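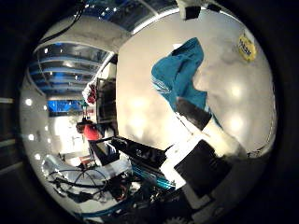 **Marjatta Väisänen**, fiction contributor

At 2 in the afternoon the marchers came over Kumik Bridge, and Na-rae counted them from the bakery roof because her aunt had told her to remember this!

She got to seventy-seven before the drums threw her off. They were mill workers mostly, still in their aprons, singing the song about the river (the long version, with all the verses), and out in front walked old Renzo Farina with the petition rolled under his arm like a loaf of bread.

"Where are the rest?" her aunt shouted up.

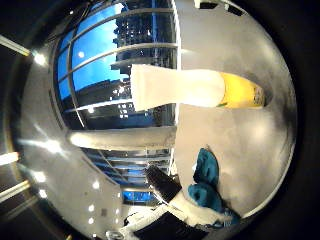
"What are they asking for?" Na-rae called down.

"A ten-hour day and the vote for every hand at the Rullden mill."

And then, oh, the rest came! Out of Zarkora Street, out of the laundries and the tram sheds, women with babies and boys with tin whistles, far past a hundred now, and the whole bridge hummed under their boots. Na-rae slid down the drainpipe, tore her stocking, and ran to catch up with the song.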